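各位同仁、各位来宾，上午好。

（开场约两分钟。先致谢主办方，再说明发言范围。第一张幻灯片只放标题：《居家物品分类收纳与社区减废工作的衔接》。）

受凡多勒姆（Vandolham）社区服务中心委托，我就过去一个阶段的家庭收纳指导工作向大会作说明。发言分为四个部分：工作缘起、入户指导的基本做法、物品流转环节的管理，以及下一阶段的安排。书面材料已随会议手册发放，数据表在附录二，口头发言中不再逐项宣读。

第一部分，工作缘起。

（切换至第二张幻灯片，停留时间不宜过长。）

凡多勒姆辖区内以中小户型为主，住户搬入时间普遍较早，储物空间在设计之初考虑不足。近年来，小件日用品的购买频次明显提高，单件价格低，包装种类多，进入家庭之后往往没有固定位置。居民向服务中心反映的问题，起初集中在楼道堆物和消防通道占用，后来经过走访，工作人员逐步认识到，楼道堆物的源头在户内。户内放不下，才会向户外延伸。单纯清理楼道，隔一段时间又会恢复原状。

基于这一判断，服务中心于八月启动了家庭收纳指导项目，首批登记400户。项目由中心社区事务科牵头，格鲁科（Grurko）物业管理公司负责楼栋联络和场地保障，桑娜（Sanna）生活服务社承担入户指导人员的培训。三方签有合作备忘录，各自职责在备忘录中有明确约定。

（此处如有代表询问经费，答复口径为：经费列入中心年度预算，未向居民收取费用，具体科目可会后查阅。）

首批登记住户中，有284户完成了全部指导流程。其余住户有的只完成了首次走访，有的因装修、外出等原因申请延期，相关档案予以保留，住户可以随时恢复。中心对延期住户不作催促，这一点在培训时已反复向工作人员强调。

第二部分，入户指导的基本做法。

（切换至流程图。讲解时按照流程图从左至右进行，语速放慢。）

入户指导分为四次，每次不超过两小时。第一次为走访登记，了解家庭人口结构、居住习惯以及居民本人最希望解决的问题。指导人员在这一次不动手、不评价，只作记录。第二次为集中取出，将选定区域内的物品全部移出，放到地面或桌面上。第三次为分类归位。第四次为回访，一般安排在归位之后的一个月。

选定区域的范围，原则上由居民决定。培训手册建议从单一柜体或单一抽屉开始，面积宜小。实践中，部分居民希望一次处理整个房间，指导人员应当说明时间上的限制，并商定先后顺序。凡涉及老年人居室的，药品、证件和眼镜等物品的位置不得擅自变动，确需变动的，应当征得本人同意并作书面标注。

关于分类标准，手册采用的是按使用频率分类，辅以按使用地点分类。每日使用的物品放在伸手可及的高度；每周使用的物品放在同一房间的次要位置；季节性物品集中存放，外部贴标签。小件物品的处理难度最大。零散的小包装食品、试用装、备用电池、文具、儿童玩具，体积小、数量多、用途杂，极易混放在同一容器之中。

手册对小件物品另有一节规定，要点如下。其一，先按用途分开，再选择容器，不应先购置容器再设法装满。其二，同一容器内的物品类别不宜超过三种。其三，食品与非食品一律分装，食品容器外侧标注最近的到期日。其四，容器优先利用家中现有的盒、杯、罐，确有不足时再行添置。 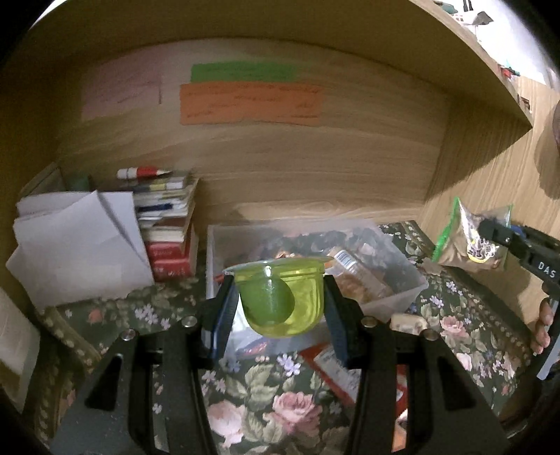 第三条在执行中遇到的困难较多。部分居民习惯将零食与日用品一并存放，认为取用方便，对分装的必要性有不同看法。指导人员的做法是，由居民自己核对一遍到期日期，将已过期的单独放置，再由居民决定今后如何存放。这一做法耗时较长，但居民接受程度较高，回访时维持原有分类的情况也较好。

（可在此处停顿，询问在座同行单位是否有类似情况，时间控制在一分钟之内。）

容器的选择，手册倾向于可以看到内容物的类型，并要求容器单手能够移动。过大的容器一旦装满，居民往往不愿再翻动，底部物品长期闲置。第一版手册对容器尺寸未作要求，第二版补充了这一内容，书面材料第十一页有两版条文的对照。

第三部分，物品流转环节的管理。

收纳指导必然产生一定数量的闲置物品。项目启动之初，三方对这一环节估计不足，首月即出现临时存放点周转不开的情况。此后，格鲁科物业腾出地下一层的一间库房，作为流转物品的集中存放场所，并制定了出入库登记办法。

截至登记办法实施后的首次盘点，入库物品共2000件。入库物品按去向分为三类：可以直接转赠的，经清洁和检查后进入社区互助架；需要修理的，移交维托夫（Vetov）维修站；不具备再利用条件的，按照可回收物或其他垃圾分别投放。食品、药品、化妆品和贴身衣物一概不予入库，由居民自行处理，指导人员可以协助辨认投放类别，但不得代为带走。

（强调“不得代为带走”。此条曾有投诉，属于须向各合作单位明确传达的内容。）

关于社区互助架，需要说明三点。首先，互助架面向全体居民开放，不要求以物易物。其次，每件物品上架时限为四周，逾期下架并重新确定去向。最后，儿童玩具上架之前须检查零件是否完整、有无尖锐破损，含有细小零件的应当在标签上注明，提醒有幼儿的家庭注意。

维修站目前每周开放两个半天，以小家电和木制家具为主。受场地条件所限，暂不受理大型电器。维修完成的物品，原主人在两周内享有优先取回的权利。有的居民送来时已表示不再需要，看到修好之后又愿意留用，登记办法对此予以允许，办理撤回手续即可。

在包装物减量方面，项目组与辖区内部分零售商户进行了沟通，建议在结账环节减少赠品和附加包装。目前商户的参与属自愿性质，尚未形成统一做法，本次发言不作评价，待情况汇总后另行报告。

第四部分，下一阶段的安排。

（切换至最后一张幻灯片。本部分为各单位较为关注的内容，应当完整宣读。）

一是修订培训手册。第三版将增加租住家庭和合租家庭的专门章节。此类家庭的公共区域权属不清，指导人员在取出物品之前，须取得全部同住人员的同意。修订稿由桑娜生活服务社起草，征求各楼栋意见后定稿。

二是调整回访间隔。现行一个月的间隔对部分家庭偏短，物品使用规律尚未显现。拟在一个月回访的基础上，增加一次半年回访，以电话方式进行，居民有需要的再安排上门。

三是完善库房管理。现行登记仍采用纸质台账，查询不便。拟改为电子台账，纸质台账同步保留一年。库房通风和防潮设施由格鲁科物业负责检修，检修期间暂停入库，停用时间提前一周在各楼栋公告栏张贴。

四是加强指导人员的职业规范。入户工作涉及居民隐私，指导人员不得对外谈论住户家中情况，不得在未经许可的情况下拍摄，不得向居民推销收纳用品。违反规定的，暂停入户资格，并由三方共同核查处理。

（如时间充裕，可补充介绍面向小学生的收纳课程。课程以整理书包和书桌为主，每班一课时，由学校自愿申请，教具由服务中心提供。如时间不足，直接进入答问。）

（答问准备。）

关于是否扩大登记范围：目前优先完成首批住户的指导和回访，扩大范围须视指导人员数量而定，现阶段不作承诺。

关于其他社区能否借用培训手册：可以，须以单位名义提出书面申请，并注明使用范围。手册为内部资料，请勿上传至公开网络。

关于互助架物品的质量责任：上架前的检查由服务中心负责，检查项目在架旁公示。电器类物品只有经维修站检测并贴有标签的方可上架。

关于居民中途退出：随时可以退出，不需要说明理由，已入库的物品在尚未转出之前可以申请退回。

以上是凡多勒姆社区服务中心的工作说明，请各位代表提出意见。

（发言稿定稿日期：2024年1月12日。社区事务科存档。）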